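Minutes, April staff meeting, Pavance showroom and cleaning crews

I took the notes again, so blame me for the spelling – we started at 4:30 and ran over.

First up was the Zolanel arms, which are joining the tidying rounds on the Chaturvedi account. That's 51 apartments, all with sofas, all with throw pillows! Management said hours stay as they are through the trial. Several of us asked for that in writing, and we'll get it before the next meeting.

Then the long one: who does what. The arms will work on pillows and loose cushions, and we keep floors, kitchens and anything with a zipper. The evening crew worried about turning into babysitters (I do too, a bit). Agreed that watching the arms counts as a task on the sheet, with 13 minutes per room.

Training is at the Trondlow unit, paid, two sessions each. Lunch is covered up to a point, and we argued about the point for far too long.

Pillow placement came up again. Blue ones go at the ends of the sofa, white in the middle, and the checklist will say so for people and arms alike.
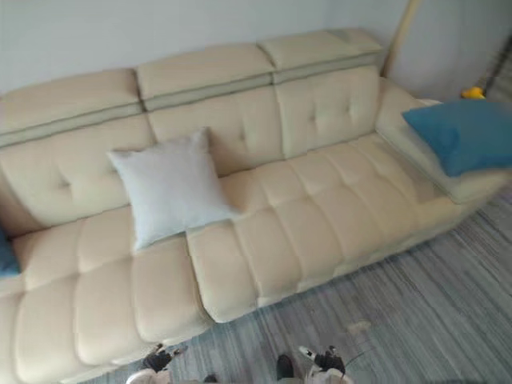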